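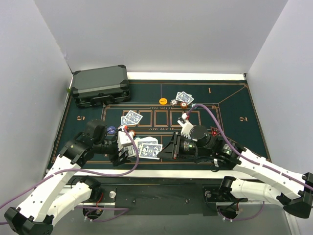
工单摘要

受理部门:Sarkik 联谊会总会会务支持处
提交单位:Flollolmont 分会
工单编号:561
受理时间:2019年11月
类别:会员名册与校友身份转换
优先级:中
当前状态:已处理,待分会确认

一、问题描述

Flollolmont 分会来函称,该分会在提交秋季名册时,系统拒绝接收,提示“在册会员数与会费基数不符”。分会核对纸质名册,在校会员为100人;系统显示的会费基数为120人,相差20人。分会另反映,部分已毕业会员仍收到在校会员会费通知,且无法登录校友专区登记参加总会年会。

分会请求总会办理下列事项:更正会费基数;将已毕业会员转入校友名册;撤回误发的会费通知;确认分会在年会上的表决资格不因名册逾期而受影响。

二、影响范围

经初步查询,受影响者为该分会本年度毕业的20名会员。其他分会未见同类报告。分会已缴会费未发生多扣,误发通知均处于“未付”状态。

三、处理记录

记录1
收到来函后,支持处调取分会名册的变更历史。20名毕业会员的身份转换申请已于8月由分会提交,系统内有收件回执,但申请状态停留在“待复核”。

记录2
支持处请分会补充提供申请附件。分会回复三份文件:毕业会员名单、校方出具的在读状态证明、分会例会决议扫描件。前两份齐全有效。决议扫描件缺少第二页,签署栏不可见。

记录3
支持处初步判断申请因附件不全而未通过复核,遂请分会重新上传完整决议。分会于当日上传。复核后状态仍未变化,会费基数仍为120人。前述判断不成立,继续排查。

记录4
将工单转交名册系统承办单位 Rirkitz。Rirkitz 回复:系统按分会代码分派复核任务,Flollolmont 分会原属北部地区,本年度地区调整后划归 Kontogiannis 地区,但分派表未同步更新。8月的申请因此进入原地区的复核队列,而该队列已停止使用。

记录5
支持处核对地区调整文件,确认该分会的归属变更属实,生效日期早于申请提交日期。已书面请 Rirkitz 更正分派表,并将滞留申请移入 Kontogiannis 地区队列。

记录6
Kontogiannis 地区办公室完成复核,其中17人一次通过。其余3人姓名拼写与入会登记不一致,退回分会核实。

记录7
分会提交3人的入会登记表副本,并说明其中2人为录入错误,1人已依法更改姓名。地区办公室接受说明,更名者另附校方出具的更名证明。3人全部通过。

记录8
会费基数重新计算,显示为100人,与分会纸质名册一致。分会再次提交秋季名册,系统接收成功。

四、原因认定

主要原因为地区调整后复核分派表未更新,致使申请长期无人受理。系统在申请滞留期间未向分会或总会发出提醒。决议扫描件缺页及3人姓名不一致属于申请材料问题,与本次滞留无直接关联,但须在复核前补正。

五、处理结果

(一)20名毕业会员已转入校友名册,入会年份及任职记录保留不变。
(二)误发的会费通知已全部撤销,有关会员无须缴费,也不产生滞纳记录。
(三)校友专区登录权限已开通。会员首次登录时须重设密码,并更新通信地址。
(四)分会秋季名册按原截止日期视为如期提交,分会在总会年会上的表决资格不受影响。该项认定已抄送年会资格审查组。

六、请分会办理事项

1. 登录名册系统,核对在校会员名单及职务,于确认页面点击“无误”。
2. 通知上述20名会员会费通知已撤销。已自行付款者,请其保留付款凭证并由分会统一报送支持处。
3. 将完整的例会决议原件归入分会档案。
4. 分会联络邮箱仍登记为上一届干事的地址,请一并更新。

七、后续措施

支持处已要求 Rirkitz 对本年度变更归属的各分会逐一核对分派表,并提交书面结果。对于超过规定期限仍处于“待复核”状态的申请,系统将增设自动提醒,收件人为提交分会及所属地区办公室。该功能上线前,由支持处按月人工查询。

校友年会报名、入会年限表彰及分会房产事务不在本工单范围内,请分别向相应部门另行提交。

八、往来补记

分会来函询问:毕业后继续在同校攻读研究生的会员,应列为在校会员还是校友会员。答复:依现行名册办法,以会员本人提交的身份声明为准;未提交声明者,按本科毕业日期转为校友会员。声明表可在名册系统“表格下载”栏取得,填妥后由分会书记签署上传。

分会又询问,已转入校友名册者可否继续担任分会顾问。答复:可以,但须由地区办公室另行核准,核准前不得以顾问名义签署文件。

分会确认后,本工单予以关闭。如名册或会费基数再次出现差异,请引用原工单编号来函,无须重新提交附件。

Sarkik 联谊会总会会务支持处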